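Open day at Relamside, Friday 15th May

I've played in bar bands half my life and had never once set foot in a proper rehearsal complex, so when Relamside opened its doors for a day I got in the car with a thermos and my worst sneakers and drove over. Parking was a mess (get there early if they do it again!) but the coffee at the front desk was free.
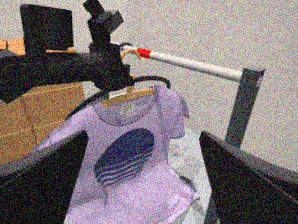
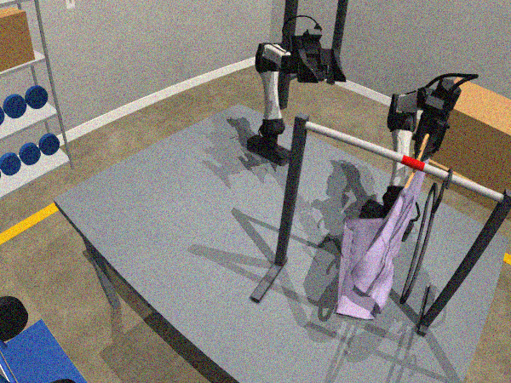
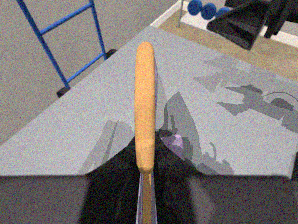

First stop was Room 7, the big one, where a four-piece called Pirkia were running their set for anybody who cared to lean on the wall. I'd only heard their demo, which is pretty polite, and wow, they are not polite in a room. Their singer, Cúc Ngô, has one of those voices that starts down in the gravel and then just opens up, and she did the slow one, "Ellow," with only the bass under her. I got goosebumps. They did it again with the full band and I liked it less, but a guy next to me thought I was nuts.

Then I tagged along on the studio tour with Peter Michalík, who runs the recording side. He's a talker, thank goodness. The live room has a wood floor he laid himself over one long March, and the old mixing desk has 36 channels, four of which he told us never to touch. Somebody asked what a day costs and he said 656 bucks with an engineer, less if you bring your own. Split between five people that's doable, and I've been texting my drummer about it ever since.

The late show was in the loading bay, which holds 200 and was full by the second song. Fitzgerald headlined. Horns, two keyboard players, a guitarist who barely looked up all night, and the tightest rhythm section I've heard in this town in years. The sound was muddy for the first couple of numbers and then somebody fixed the low end and the whole place started moving. They closed with a soul medley that went on a little too long for my knees, but I stayed for all of it.

Pirkia were selling tapes by the door. I bought two, and I don't own a tape deck, so if anyone has one they want to get rid of, drop me a line.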